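Accepter et fermer – Ce site utilise des cookies pour mesurer son audience et vous proposer des contenus adaptés.

LA PART DE GODOY

1.

Darnell Kapoor ne croyait pas aux inventaires. Il en avait signé trop, chez Tiltavell, pour penser qu'une feuille remplie correspondait à un placard rempli. Aussi, quand Godoy lui affirma que le carton de barres avait été ouvert le matin même et que « personne n'y avait touché, ou presque », il demanda à voir la table.

C'était le « ou presque » qui l'ennuyait.

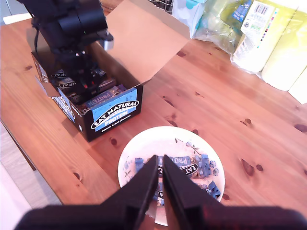
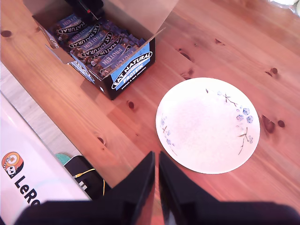

2.

– Des cacahuètes et du chocolat noir, lut-il. Avec « protein » écrit en gros, pour qu'on se sente moins coupable.

– C'est bon pour la santé, dit Godoy.

– C'est l'étiquette qui le dit.

Godoy haussa les épaules. La maison de Brurnov appartenait à sa tante, la table aussi, et l'assiette à fleurs bleues faisait partie d'un service dont on lui avait répété toute son enfance qu'il ne sortait pas pour rien. Il la regardait maintenant avec un air de propriétaire inquiet. Kapoor, lui, regardait les nœuds du pin. Il avait toujours trouvé suspects les meubles qu'on disait simples.

– Reprenons, dit-il. Vous posez l'assiette à côté du carton. Pourquoi une assiette ?

– Pour ne pas mettre de miettes.

– Vous mangez une barre emballée dans une assiette à fleurs ?

– Ma tante y tient.

– Votre tante est à Morkik depuis novembre.

Godoy ne répondit pas tout de suite. Il alla remplir la bouilloire, qui n'en avait pas besoin, et resta le dos tourné plus longtemps qu'il ne faut pour ouvrir un robinet.

3.

L'affaire était ridicule et Kapoor le savait. On l'avait appelé pour 74 euros, le montant d'une note de courses que la tante refusait de rembourser à son neveu. Elle soutenait qu'il achetait pour lui et qu'il facturait pour elle. Le neveu soutenait qu'il remplissait les placards en prévision de son retour. Entre les deux, 12 pages de lettres recommandées, dont l'une, datée du 04/03/2022, comparait Godoy à une souris.

Kapoor avait lu les 12 pages dans le train. Il n'avait cru ni l'un ni l'autre.

– Elle mange ça, votre tante ?

– Elle adore.

– Elle a des dents pour les cacahuètes ?

– Elle a d'excellentes dents.

Il nota « dents » dans son carnet, avec un point d'interrogation. Puis il se pencha sur les emballages et en lissa un du pouce. Le papier bleu se remettait en boule dès qu'on le lâchait. Il y avait là de quoi faire un goûter – ou une preuve, si l'on avait l'esprit tourné de cette façon – et Kapoor n'était plus tout à fait sûr d'avoir encore cet esprit-là.

– Des morceaux, dit-il. Pas des barres finies, des morceaux. Qui ouvre une barre pour la laisser en morceaux ?

– Quelqu'un qui n'a pas faim.

– Alors pourquoi l'ouvrir ?

La bouilloire se mit à siffler. Godoy la laissa faire un moment.

– Je voulais savoir ce qu'elle leur trouvait, dit-il enfin. Elle en emportait toujours dans son sac, quand on allait marcher. Elle cassait la barre en deux et me donnait le petit bout, en jurant que c'était le grand. J'en ai acheté tout un carton. Ça n'a aucun goût particulier.

4.

Kapoor se méfiait des confidences plus encore que des inventaires. Celle-ci arrivait à point, elle était jolie, et elle ne coûtait rien à celui qui la faisait. Il chercha ce qui clochait et ne trouva que le petit bout, qui ne s'invente pas facilement.

Il goûta un fragment. C'était sucré, un peu collant. Il en reprit un.

– Je mettrai « consommation partagée », dit-il en refermant le carnet. Elle n'en croira pas un mot.

– Et vous ?

Kapoor enfilait déjà son manteau. Il demanda à quelle heure passait le dernier car, et si Godoy avait le numéro de sa tante à Morkik, le vrai, pas celui des lettres.

3 077 lectures – 5 commentaires – Partager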